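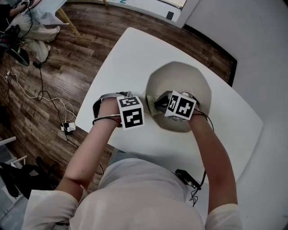

Figure 2. Tabletop task with a single bowl, seen from the standing position.

3.2 Surface and vessel

Reach over a household table depends on the height of the rim as well as on the distance to the object, and most earlier work on kitchen layout reports only the second. We recorded 398 reaches at the Stalside site and kept 295 of them after removing trials in which the participant shifted their feet. All were done standing. The table in Figure 2 has a smooth white top with rounded corners and gently curved sides, so distance to the edge changes with where a person stands, and we measured it along the line of the forearm. The bowl is large, with a faceted rim and a plain interior, and the right wrist passes over the near side of the rim while the left arm lies to the left of the bowl. We coded this posture as "over-rim" – the wrist above the vessel wall, the elbow outside it.

Over-rim postures made up 217 of the retained reaches. The remainder were coded as "side entry" or "lift first", following the scheme in Thammasiri. Trials from the Gurnow site used a square table with sharp corners and are treated separately in Section 4. Bowl position was not fixed between trials; participants placed the bowl where they liked before starting.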